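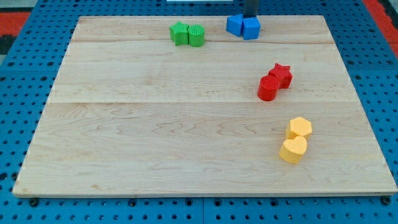
Week 4 is glue-ups, and I'm going to go on a bit, so get comfortable. A panel is just narrow boards persuaded to be one wide board, and most of what goes wrong with it goes wrong before the bottle is even open. Take the maple one with the colored blocks on it: two straight seams running across, three bands of wood, and the grain in each band is soft and wavy with some faint darker streaks. Notice the seams aren't evenly spaced. One is up close to the top edge and the other is a good way below it. That's fine! You use the widths you have. I'd much rather see three odd widths with straight joints than three matched ones with a gap you could post a letter through.

Picking your boards

Lay everything out dry and shuffle it. Flip boards end for end, turn them over, swap the middle one to the outside. Chalk a big triangle across the whole lot once you like it, so you can find your way back after jointing (you will forget, I still do). Maple is kind to beginners here as the color doesn't jump much from board to board, but look at the streaks anyway and keep them running the same general way.

Edges

Joint, then hold two edges together up against the window. Light coming through means go again. A tiny hollow in the middle is OK, a hump is not. If you're on the hand planes, Keegan Quinlan has the bench by the door and will show you how to plane two edges folded together, so any error cancels out. Ask him, he loves it.

Glue and clamps

We use Tratum in the shop, the yellow one in the big jug. Run a bead, spread it thin, and get the clamps on without dawdling. Alternate them over and under. Snug is enough. If you're leaning on the handle with your whole body, your joint wasn't flat, and squeezing won't fix it. Scrape the squeeze-out when it's rubbery. Leave the panel clamped for 4 hours and don't flatten it until the next session.

Sanding

Start coarser than you want to, finish at 170 on the Fleka sheets, then wipe with a damp rag and let the grain come up. Go to 400 by hand, lightly, only if you're oiling.

Bring for next time: your panel, a pencil, 16 inches of scrap in any hardwood, ear protection.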